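Heating & Cooling > Indoor Air > Whole-House Dehumidifiers > Valto 241

Valto 241 Whole-House Dehumidifier

Print this page | E-mail this page

The Valto 241 connects to the return side of your existing ductwork and runs on its own control, so it can dry the house on mild days when the air conditioner is off. It suits homes up to 2,000 square feet. We install it in basements, crawl spaces and utility closets — anywhere with a drain and 19 inches of clearance on the filter side.

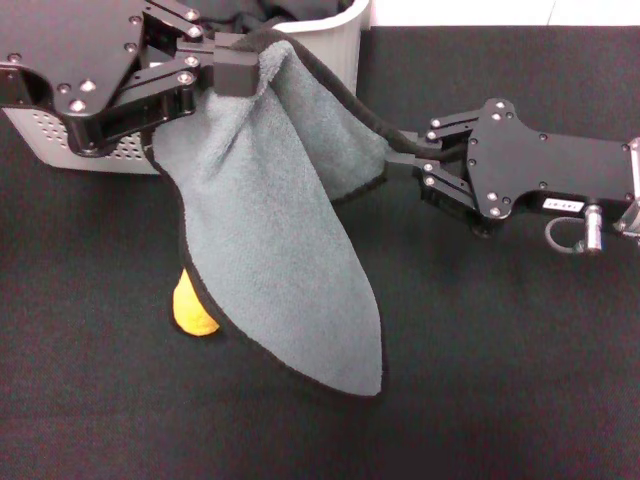
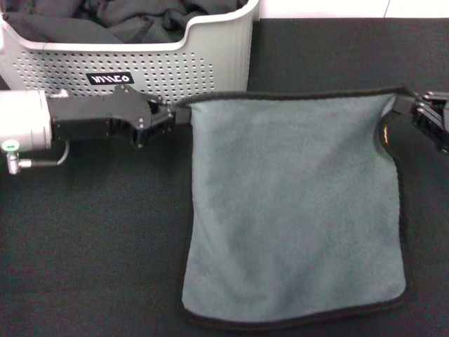 Photos: Okadeo

The unit drains by gravity. If your floor drain is higher than the outlet, order the Tang condensate pump with it. The pump mounts on either side of the cabinet and plugs into a standard outlet.

Set the control between 45 and 55 percent for most of the year. Check the filter every three months and wash it in plain water. Let it dry fully before you put it back. Wipe the cabinet with a soft cloth — no solvent cleaners.

Zatance covers parts for 5 years when our own crew does the installation. Labor is covered for the first year. Ductwork changes are quoted separately after a home visit. Spring appointments fill early, and we do not schedule home visits on Wednesday.

Last updated: July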